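4. Setting up the crate and the sorting table

You need one blue storage crate, the covered table and the small items for the day's batch. Crates for Porulach orders are numbered 35 and up.

4.1 Set an empty crate on the roller conveyor with a hand-grip facing you. The base must sit flat.

4.2 Check the inside of the crate. Scuffs and faint smudges are fine. Replace it if the rim is split or a rib is broken.

4.3 Brush down the gray table covering. Old marks that do not brush out can stay.

4.4 Stand blocks on end, stud up. Cans also stand upright -- do not lay them down, they roll.

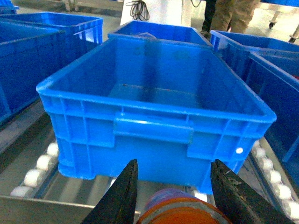
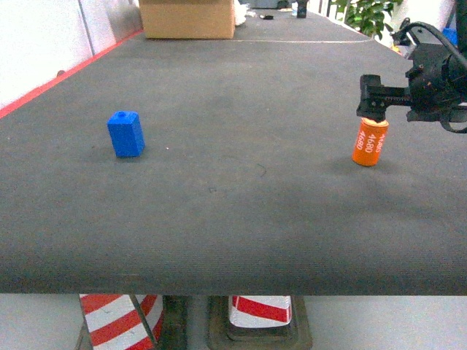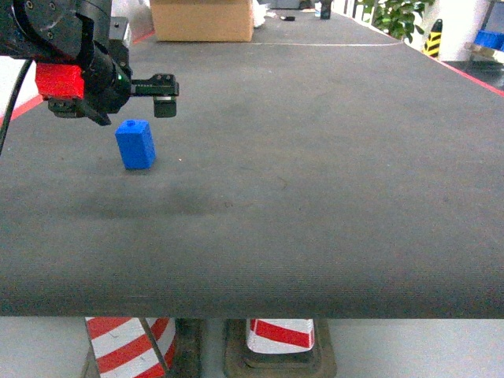
4.5 Keep items inside the red edge strip. Anything on or over the strip gets moved in before you start.

NOTE: Cardboard boxes go at the far end of the table. Leave the front clear for blocks and cans.

CAUTION: Do not load a crate past 19 lb. Lift it by the hand-grips, never by one corner.

4.6 Write the crate number on the batch sheet and initial it. Sheets go to Skye Pollock at the end of the shift.

4.7 If the covering has come loose along the front, fold it back over the edge and press it down -- no tape.

Related sections
Cleaning the conveyor rollers
Replacing a table covering
Batch sheets and crate numbers
Seixas returns: what to keep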